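Thread on labelling storage so that people other than you can find things. It comes out of re-marking the whole parts store at Trerkard over September. 1/19

Starting point: 119 bins, 11 shelves, and four generations of labels. The oldest were typed. The newest were masking tape with biro on it. Of the 119, only 114 had any label at all. 2/19

First job was to write down every code in use before changing any of them. Tedious, two evenings. If you skip it you will reissue a code that is still printed on a drawing somewhere, and then two different springs have the same name. 3/19

We had a code O1 and a code 01. Different shelves. Both in use since before Vasilică Olteanu joined, and he has been there longest. 4/19

So: letters and digits that get confused. The usual offenders are O and 0, I and 1 and lower-case l, S and 5, B and 8, Z and 2. Handwriting makes all of these worse. Z and 2 are the pair people forget, as in most typefaces they look nothing alike. 5/19

Fix for Z is a bar through the middle. Fix for 7 is the same. Fix for 0 is a slash, unless you have Danish or Norwegian suppliers, in which case a dot. Or leave out O, I, S, B and Z as code letters, which gives you 21 to play with. 6/19

Second problem is rotation. A bin label stays upright. A label on a loose part, a lid or a block does not, and it gets read from whichever side you happen to be standing. 7/19

Z turned a quarter is N. M turned over is W. 6 turned over is 9. U on its side is a C, or a backwards C, depending on which way it went. H, I, O, S, X and Z all survive a half turn, so they tell you nothing about which way up the thing is. 8/19

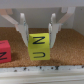
Z, no bar, with a sideways U under it. Marker on yellow foam.

Cheapest cure for rotation is an underline. One stroke below the character, always below. Billiard balls and dice makers do it for 6 and 9 and there is no reason to limit it to those. 9/19

Second cheapest is never to use a single character. Two characters side by side give you a reading direction. K4 upside down is plainly wrong. Exceptions exist (try 69, or NO) but you can strike those from the list in advance. 10/19

Pens. We tried three on each surface and left the pieces on a windowsill for a month. Ordinary permanent marker is fine on smooth plastic and card. On anything porous it spreads and the edges go soft, so the small gaps in letters fill in first: e, a, 8, B. 11/19

If you must write on a porous surface, write larger than feels sensible and choose open shapes. L, T, V and 7 hold up. 8 does not. Better still, write on a tag and fix the tag. 12/19

Solvent wipes take permanent marker off polypropylene in one pass. Worth knowing if your store is next to a cleaning bench, as ours was. Paint markers lasted longer but take ten minutes to dry and everybody smudges the first one. 13/19

Colour. Black on yellow reads well at a distance and in poor light. Black on dark green does not. We had a shelf of dark green bins with black writing, and Teresa Jabłońska had been finding things in it by weight. 14/19

Do not let colour carry meaning by itself. Kamran Taheri is red-green colour-blind and had been working round our "red means quarantine" rule for years by asking. Quarantine bins now have a Q and a diagonal stripe. 15/19

Size: we settled on capitals 11 mm high for anything read at arm's length, and double that for the top shelf. I have seen formulas for this. We taped samples up and walked backwards. 16/19

Label stock: we bought a roll of 200 blank polyester labels, which covered one per bin, one spare each for the bins that get handled most, and my mistakes. Put them on the bin body. Lids migrate. 17/19

Keep the old code on the new label for a year, in small type, in brackets. Ludmila Jurčo insisted on this and I argued against it. She was right. The purchase orders still had the old ones, and so did the wall chart, and so did most people's heads. 18/19

Oct 18, 2019 status: all 119 bins marked, O1 and 01 both retired, one bin still labelled "misc (good)". Tainá Pacheco is asking for the spreadsheet template, so I will tidy the column names and post it below this over the weekend. 19/19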